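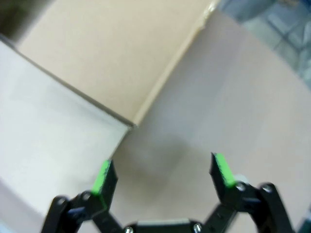
Fig. 1. The open gripper with its green pads.

Project report: How a small band reaches its first listeners

For our course in music and media we followed the release of one song by the duo Rolotska. The song is named "Prullance" and it was put out by Lellov, a label which works mostly with new artists. We wanted to learn where the first listeners come from and if they stay until the end of the song.

We collected the numbers for 11 days. In this time the song was played 802 times, and nearly 13 percent of the plays came from one playlist. The other plays were divided between the page of the label and the social accounts of the duo.

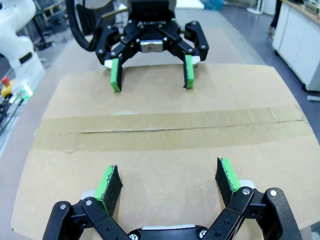

2 min read

We also asked seven students to listen with headphones and write down their impressions. Most of them liked the slow beginning, where the voice is almost alone with the bass. The chorus got mixed answers – two students found it too long, and one wrote that the drums cover the words.

The weak point of our work is the short period. We also could not see the age of the listeners, as the label did not share it. In June we will repeat the listening test with the second song, "Hodoroagă", which is faster and has a guitar part in the middle.

Filed under: Student Projects, Music and Media

Contact | Copyright 7 June 2024 | Back to top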